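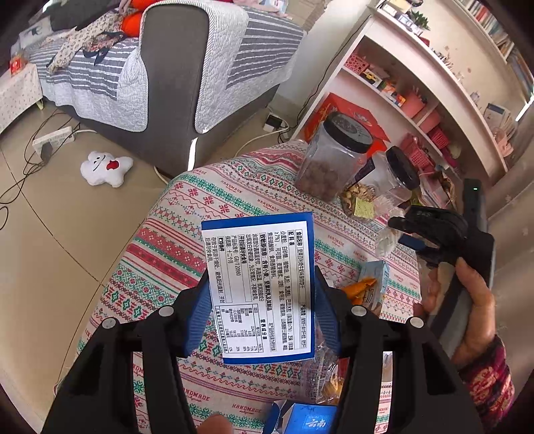 What should be checked before we order more hand-held grippers?

Check the finger pads, the screws, the charging, the price per working hour and who will repair them. The list below covers each point, with comments from the April review.

Pre-purchase inspection checklist, hand-held grippers
Sorkley site, April 2019

1. Finger pads
Status: pass with comment
Pads close evenly along their full length. Prellik sells replacements in packs of 10. Put two packs on the first order, as pads are not covered by the warranty.

2. Screws and fasteners
Status: pass
Hand-check every screw head before each shift. Do not use thread glue on the finger mounts – it makes pad changes slow.

3. Pinch points
Status: open
The guard on the finger linkage is an optional part at $47 per unit. Quote it with and without. Our view is that it should be in the base price.

4. Thin and flat items
Status: pass
Paper, labels and card. Test with the items you plan to handle, at the speed you plan to work.

5. Crumbly food
Status: pass with comment
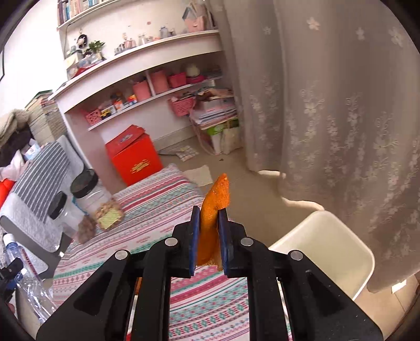 Crumbs are a cleaning cost and should be in the budget as one. Allow ten minutes per unit at the end of a shift, plus wipes and a soft brush. Ask Prellik in writing which cleaners are safe on the pads. We have asked once and had no reply.

6. Charging and cables
Status: fail
Power strips must not be left on the floor where people walk. Price wall-mounted charging for each work area before the order goes in.

7. Work surface
Status: pass with comment
Cloth covers are allowed if they lie flat and do not slide. Wash them between food sessions.

8. Cost
Status: open
Prellik quote: $1,134 per unit, delivered. Vasance quote: more than $600 per unit, shipping and spare pads extra. The two are hard to compare until Vasance sends a full parts list.

9. Repair and spares
Status: open
Prellik repairs at its own shop. Vasance ships parts only, so someone here would need training. Hold one spare unit either way.

Items 3, 8 and 9 to be closed before the purchase form is signed. Item 6 to be checked again after the wall units are fitted.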